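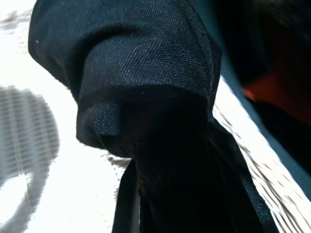 Dark blue is the hardest color in the house to wash well, and the most rewarding. Get it right and a favorite piece looks good for years! Gerrit Mathebula, who ran the wash room at a small Dralstead inn and figures he did roughly 2,000 loads there, still gets excited about navy. He feels along the seams first, then picks off lint before it can travel. Twill gets turned inside out, always, and the water stays cold.

Start with the basket

Mathebula loves a pale wicker basket - dark clothes show up against the weave, so a stray sock has nowhere to hide. He keeps his half full, with room to see what's in it.
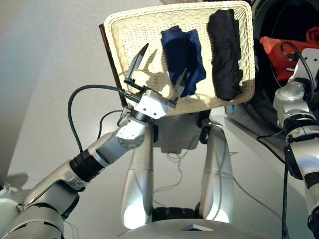 Keep the blues together

Sorting is where most of us get lazy. Two piles will do for a small household, darks and everything else, but the darks pile deserves a second look. Shake each piece out over the rim of the basket and check the pockets (Mathebula once washed a train ticket to Ondmont, and was picking paper out of his sweaters until Thursday).
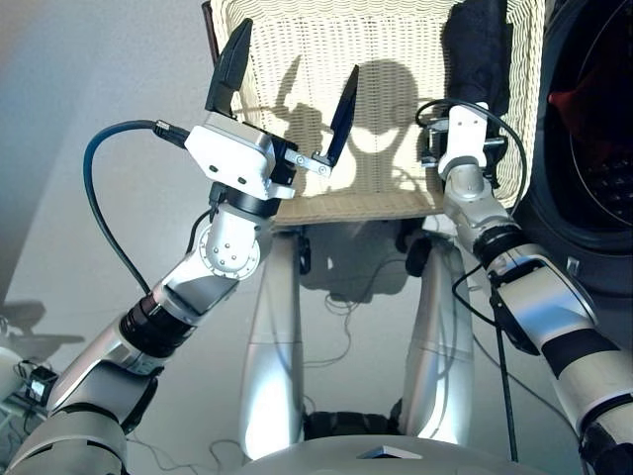

Zippers get closed and cuffs unrolled, and anything heavy goes to the bottom so it lands in the drum last.

What about the reds?

Orange-red is the wild card. A new shirt in that shade gets four washes on its own at his place before it joins the navy. 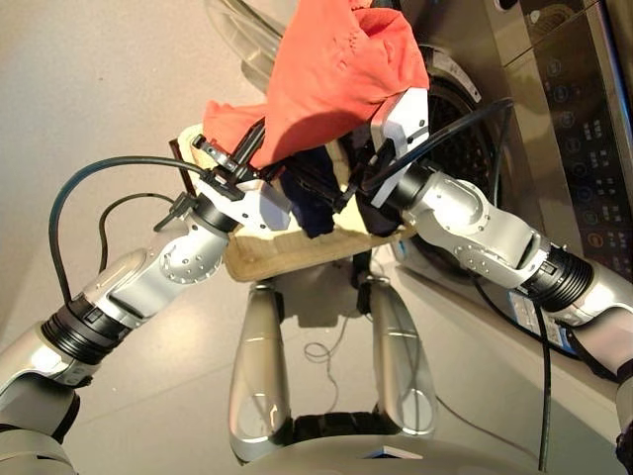
At the machine

Load by the handful and leave space at the top of the drum. Then pick the shortest cold cycle you have, and hang the blues in the shade while they're still damp.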